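Home | About the Corporation | Meetings | By-laws | Forms | Contact

Tundwood Owners Corporation
Minutes of the General Meeting

11 September 2019
Posted by Roxana Usuga, Secretary

Print this page | E-mail this page

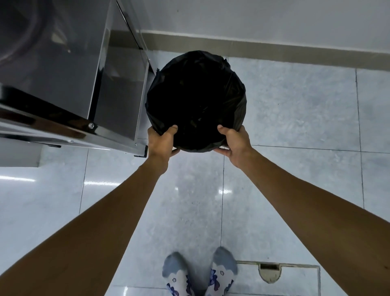
1. Opening and quorum
The Chair opened the meeting at 6.30 pm in the ground floor lounge. Owners of 23 lots were present in person and a further 13 by proxy. A quorum was declared.

2. Previous minutes
The minutes of the April meeting were confirmed, subject to correction of the lot number in item 6. Moved Lot 4, seconded Lot 17. Carried.

3. Short-term letting
The Secretary tabled correspondence from Drustoris, managing agent for several leased townhouses, asking whether the corporation would consent to lettings of fewer than 30 nights. Owners spoke for and against. It was noted that the present by-law is silent on the matter and that legal advice would be required before any amendment was put.
Resolved: that the Secretary obtain written advice on the drafting of a by-law and circulate it before the next meeting. Carried, two against.

4. Exterior painting
Two quotations were considered for the street-facing facades and balcony balustrades. The Plodmont quotation was preferred on the basis of its warranty, although the colour schedule was incomplete.
Resolved: that Plodmont be asked to supply a full colour schedule and a revised start date. Carried.

5. Visitor parking
Complaints had been received regarding residents' vehicles left in visitor bays overnight. Owners who lease their property were reminded to provide tenants with a copy of the parking by-law. A proposal to install numbered bollards was deferred.

6. Letterboxes
Expenditure of $999 on replacement locks was ratified. Keys may be collected from the Secretary on presentation of identification.

7. Other business
Lot 9 asked that real estate signboards be removed promptly after settlement. The Secretary is to write to the selling agents concerned. Lot 21 enquired about the side gate closer; referred to the building manager.

8. Close
The meeting closed at 8.10 pm. The date of the next meeting will be advised by notice to all owners.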